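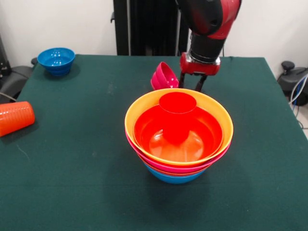
**What is the best way to store a family's plastic bowls?**

Stack them by size with the widest at the bottom, keep the small ones in a stack of their own, and stand the cups beside them.

That is the advice in a free guide published by Fisby, the household goods firm, on February 24, 2024. The guide is called *One Shelf for Bowls* and is aimed at families, childminders and village halls that own more plastic tableware than their cupboards will comfortably hold.

Fisby put the guide together after asking 100 customers how they kept their bowls and cups at home. Of those, 64 said they stored them in more than one cupboard. Nearly all of them, 98, said they owned at least one bowl that they had not used since December.

"People buy a set, then another set in different colours, and after a few years it is all in one heap," said Ea Brynjólfsdóttir, who wrote the guide. "We wanted something short that you could read standing at the cupboard."

The guide runs to two pages. The first covers sorting. Readers are asked to bring every bowl and cup to the table, lay down a cloth to stop things sliding, and put bowls of the same width together before doing anything else. Cracked pieces and pieces with sharp rims should go at this stage. Colour can be left until last, and many households will not need to bother with it.

The second page deals with stacking. Its main points are:

- Dry everything fully first. Damp bowls stick together and can smell when they are pulled apart.
- Keep a stack low enough to lift with one hand under it.
- Bowls of the same shape sit inside one another with only the rims showing, so a mixed set can share one stack.
- A cup can stand upright inside the top bowl if shelf space is short. Use one cup only, or the stack becomes awkward to carry.
- Small bowls should not go inside large ones if they are used every day. They get forgotten.
- If two bowls jam, run warm water over the outer one and twist gently. Do not use a knife.

There is a short section on children's cupboards. Kátia Arruda, a childminder who tried the guide before it was published, keeps her bowls on the bottom shelf.

"The children can fetch their own at snack time and they can put them back," she said. "Before, they had to take six things out to get to the one they wanted. The small bowls are on the left now and the big ones on the right, and that has been enough."

Eyvindur Fogh, who runs the kitchen at the Bremitz community hall, also took part. The hall's tableware had come from several donors and no longer matched.

"I was going to replace the lot," he said. "Once it was sorted by width we found most of it stacked perfectly well. I have ordered a few extra cups and left it at that."

Fisby does not recommend buying new storage boxes in order to follow the guide. Readers with deep shelves may find a shallow tray useful for reaching the back row, and an oven tray will do.

**Getting a copy**

Printed copies are free at Fisby shops while stocks last. Schools, nurseries and halls may copy both pages without asking, provided nothing is added or removed. A large-print version can be ordered at the till.

**Press contact**

Sang-wook Jeon, Press Office, Fisby. Interviews with Ea Brynjólfsdóttir can be arranged through the press office on request.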